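How far can you trust a memoir by a ruler's doctor?

Posted in Books & Reading > Biography and memoir

Zsolt Vörös

I've just finished The Drilham Years, the memoir by the surgeon who looked after old President Kovács for the last 16 years of his rule. I picked it up in a charity shop on the strength of the blurb, which promises "the man behind the curtain". I'm not convinced I met him.

My trouble is the dialogue. Page after page of it, word for word, from late-night chats that happened decades before the book was written. The author says in his foreword that he burned his diaries before leaving the country. So where do the quotes come from? He can tell us what the old man had for supper and which chair he sat in, but he puts the harbour strike in the wrong season. I checked that one in two other books and both have it in August.

He also comes out of every story rather well. When there's a bad decision, he was against it. When there's a good one, he'd mentioned something of the sort the week before.

Has anybody read it alongside something more solid? And is the translation to blame for any of this? Mine is the paperback, no index, no notes on sources.

Mostodetti

Loved it, couldn't put it down. I think you're overthinking it tbh. He was there and we weren't. The chapter with the train is worth the price alone. There's supposed to be a TV version coming but I've been hearing that for years.

Raffaele Sanna

"He was there" is the whole sales pitch, and I'd be careful with it. Being in the building doesn't mean you were in the room, and a doctor is in the room for a fairly narrow set of reasons.

I read it in the hardback, which has some 30 pages of notes that were dropped from the paperback. Don't get too excited. Most of them point to "author's recollection" or to newspapers anyone could have read at the time. The diaries are a problem too. In the foreword he burned them all, but in chapter 5 he is reading from one "which I still have beside me". Either the editor missed it or hoped we would.

What I do more or less believe is the medical side. He is dull and exact about it, and he admits to mistakes there, which he never does when he's talking politics. The gallbladder operation takes up most of a chapter and I'd guess he wrote it first. He grumbles about the lights and the anaesthetist, and for once he doesn't give himself the best line.
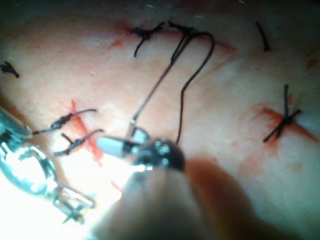

After that chapter the book goes downhill. The court gossip starts, and I don't think he saw half of it. The quarrel between the two brothers is told almost exactly as it is in the driver's memoir, which came out 2 years earlier, down to the smashed clock. Perhaps there really was a smashed clock. I'd still like to hear it from a third person who hadn't read the driver.

As for the translation, I only have a little of the original language, but I compared the passages I could manage and they seemed fair. The stiff speeches are stiff in the original as well. The one real change I noticed is that the English version cuts a long rant about his publisher – a pity, as it's the only time he sounds properly angry.

If you want something to read next to it, try Filtero, the collection of office letters and memos from the same years. It's dry and badly laid out, and half the letters are about coal. But the dates are right, and you can look up where Kovács was on a given night. I did this for the famous midnight talk about the succession. The doctor has the pair of them walking in the garden at Drilham. The letters have the president at the coast until the end of that month.

I wouldn't throw the book out over it. I'd read it with a pencil.

Zsolt Vörös

Thanks Raffaele, I'd missed the diary in chapter 5 completely. Went back and there it is, "beside me". I'll see if the library can get Filtero, though the coal doesn't tempt me much. Mostodetti, the train chapter is good, I'll give you that, but I'd like to know who else was on the train.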